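Filed under: Office Procedures > Desk and Storage

Returning Small Items to the Supply Room

Clear the work surface at the end of each day. Place staplers, glue sticks and calculators in the upper drawer, and return books to the Tulldale shelf. Report missing items to Bianca Tănase.

Padlocks require separate handling. Match every lock to its key before storage and fasten a paper tag to each pair. A brass padlock and a red safety padlock, each set down with a silver key next to it, are ready for tagging. Tagged pairs go into cabinet 4.

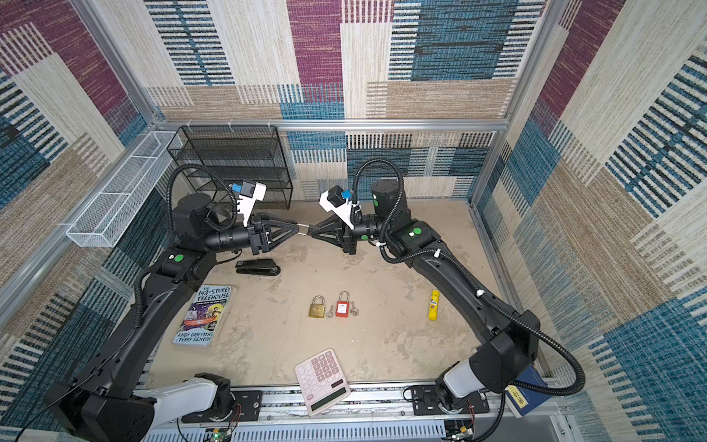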